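Vilto Club Support - ticket history
Subject: Players missing from team sheet after import, spring sevens
Club: Brendmont RFC
Opened by: Dymphna Phelan, team manager
Status: Waiting for customer
Priority: changed from Normal to High

Dymphna Phelan wrote, 09:12

Good morning. I entered our squad for the spring sevens yesterday evening with the import function. The file has 16 players. After the import the team sheet shows only 13, and there is no error message. I tried it again this morning and the result is the same. The entries close at the end of May and I would like to have this correct before then, as the referee will only accept the printed sheet from your system.

Vilto support wrote, 09:47

Hello Dymphna, thank you for writing to us. I have taken your ticket. Could you please tell me which players are missing, and if they have played for another club in the last season? Please also send the file which you used. Do not delete the team sheet for now, I want to look at it as it is.

Dymphna Phelan wrote, 10:05

File attached. The missing ones are the two Hermans brothers and our reserve scrum-half. The brothers came to us from Cesico in winter, the transfer was approved. The scrum-half has always been with us, so I do not think the transfer is the reason for him.

Vilto support wrote, 10:58

I have checked the file and your account. I see two different problems, so I will write them separately.

Problem A - the Hermans brothers
Both have the same surname, the same first initial and the same postal address. Our import compares these fields, and when they are equal it believes that it is one person. Then it finds that this person has an open registration at Cesico and leaves the row out. It should give a warning here and it does not. This is a mistake on our side and I have reported it to the developers.

Problem B - the scrum-half
His player number in your file has a space at the end. The system reads it as a different number and does not find him.

What to do now:
1. Open the file and remove the space after the player number in row 155. I suppose you have the whole club in one list and filter it by team, this is fine.
2. Write the full first names of the brothers, not only the initial.
3. Save the file as CSV, with comma and not semicolon.
4. Go to Teams, then Sevens, then Import, and choose "Update existing sheet". Please do not choose "Replace", it will remove the shirt numbers.

Dymphna Phelan wrote, 11:40

I did all the steps. The scrum-half is there now, thank you. The brothers are still not on the sheet. In the list of players they both have a grey mark with the text "pending release". But I have the approval mail from winter, I can forward it.

Vilto support wrote, 11:52

Yes please, forward it. The grey mark means that the old club has not closed the registration. The approval and the closing are two different actions in the system, and I agree that this is not very clear.

Internal note, 12:10
Approval is in the log. Release on Cesico side was never confirmed. Their secretary account is inactive. Set priority to High because of the deadline.

Dymphna Phelan wrote, 13:26

Mail forwarded. I have also telephoned Cesico, and they say they have a new secretary who has no login yet. Is it possible for you to close the registration from your side?

One more thing, less urgent. The news page for the club evening does not show the large photo, only a small preview. 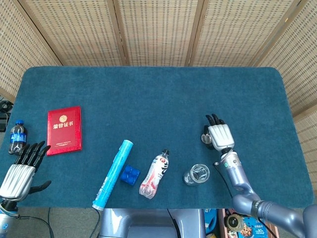 Vilto support wrote, 14:03

Answer to your questions

Release: we can close a registration only when the old club asks for it in writing. A short mail from the club address of Cesico is enough, it does not need a login. Please ask them to write both full names and both player numbers. When I have the mail, I can do it the same day.

Photo on the news page: the upload limit for the large version is 3 MB. If the file is bigger, the page keeps only the preview. Please make it smaller and upload it once more under the same title, then the link in your news text will stay the same.

Dymphna Phelan wrote, 14:20

Thank you, this is clear. I have asked Cesico for the mail. The photo I will do tonight. Should I print the team sheet already or wait?

Vilto support wrote, 14:31

Please wait. Each printed sheet gets a version number and the referee has to see the last one. If you print now and again after the release, you will have two sheets with different players - this has made trouble at other tournaments. I leave the ticket open and set it to "Waiting for customer". It closes by itself after some 16 days without an answer, but you can open it again with a reply to any of these mails.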